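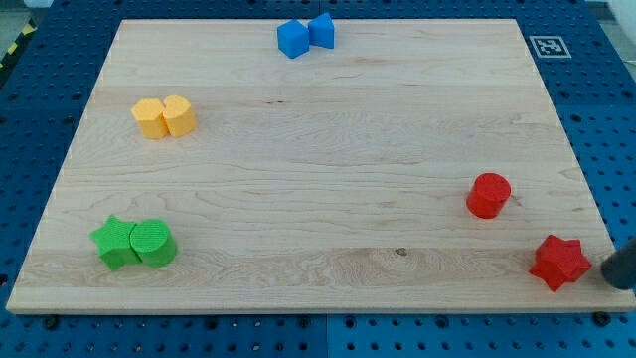
# Who Grades the Sorting Robot?

The first thing Farah Harahap asked for, when the Dillosus people showed her their results, was the score sheet. They gave her a slide instead. It said the arm had completed 2,384 sorting trials with a success rate that would make any buyer sit up.

"I said, fine, what's a success?" she told me. "And I got three answers from four people."

Harahap spent most of her career inspecting conveyor guards and press brakes, where the rules are old and dull and mostly work. For the past year she has been on the working group behind Arnix, a voluntary code of practice for reporting tests of robot arms on tabletop tasks. Sorting blocks by color is the task everyone starts with. Put the blue with the blue and the green with the green, and you would think there was nothing left to argue over.

The draft spends 9 pages on it.

Do two blocks count as grouped if they touch, or is close enough all right? If three colors are paired up and the fourth isn't, has the robot failed, or has it earned three quarters of a point? Who says when the trial is over? A cube and a star of the same color are one job for a camera and quite another for a pair of fingers, and plenty of reports don't say which shapes were used at all.

I went in expecting to be bored by this and came out annoyed, mainly at how long everyone has gotten away with it. A company can run the same arm on the same table and pick the definition after the fact. No one has lied. The number still isn't worth much.

Arnix wants the definition written down first, with a date on it. It wants starting positions recorded, every human touch logged, and the failures kept in the same folder as the rest. Stopped trials have to be reported too, with the reason. That last one caused the most trouble. Majdi Shboul, who runs testing at Vadari, told me his team went back over 3,481 of its own trials using the draft's wording and had to reclassify a good many of them.

"Someone had reached in and nudged a block," he said. "We'd always called that a reset."

Would he publish the new figure? He said it was being discussed.

That is my trouble with the code. It's sensible, and a careful reader could do a lot with a report that followed it. But there is no audit. A company fills in the form, signs it and puts the Arnix name on its brochure. Cempaka Chong, who buys equipment for a packaging plant, says she has already been shown a brochure like that, for a draft that hasn't been adopted. She asked for the trial log. She's still waiting.

Suryani Santoso, the group's editor, doesn't think much of my complaint. Audits cost money, she says, and small labs would simply stay away. She would take a rule people follow halfway over one they ignore. She also pointed out that the draft asks for at least 1,000 trials before anyone quotes a percentage, and that this alone would knock out most of what she sees at trade shows.

Maybe. A thousand trials on one table, under one set of lights, tells you about that table. The safety section is thinner still – a page and a half on marking the work area and who may stand inside it, borrowed from older rules for much bigger machines.

Harahap agrees about the safety pages and plans to say so when the group meets in March. In the meantime she has gone back to Dillosus with a written definition of success and asked them to run the count again. They have asked her whether touching is really necessary.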